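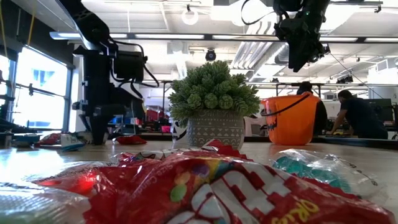

Notebook, bimanual cell, August. Entry by V. Stankevičius.

The purpose of this session was to establish whether the Mesuveck sampling rule reduces hesitation before a grasp on cluttered tables. The layout was the mixed one, with the red candy bag at the front, the potted succulent behind it and the orange pail to the right of the plant. Glare on glossy packaging remains the principal concern for the fixed view, and the bag reflects strongly under this light. The training set stands at 1,757 demonstrations, all recorded under the Jondeck protocol.

Wrist views were reviewed before any scoring. R. Pärn asked that background movement be noted, as the policy has not been tested with the wrist view masked. 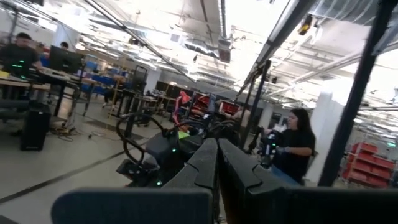 Wrist view, gripper fingers nearly closed, colleagues working in the background.

14 trials were run under each rule, with the start pose held constant. Pauses are to be scored from joint velocity only; scoring by eye was abandoned in the Becerra series because the two scorers disagreed too often. The threshold is unchanged. Trials in which a person enters the reach of either arm are to be stopped and repeated.

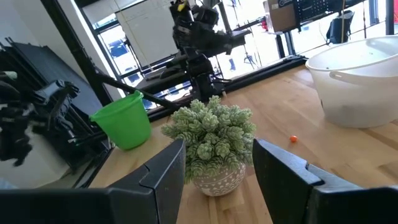
Two trials were set aside owing to a late clock signal and will not be included in the comparison. No result is to be quoted until R. Pärn has repeated the scoring independently. The Sovside log format drops the final sample of each run, so end times must be taken from the controller.

Outstanding: masked wrist view, matt packaging, second scorer.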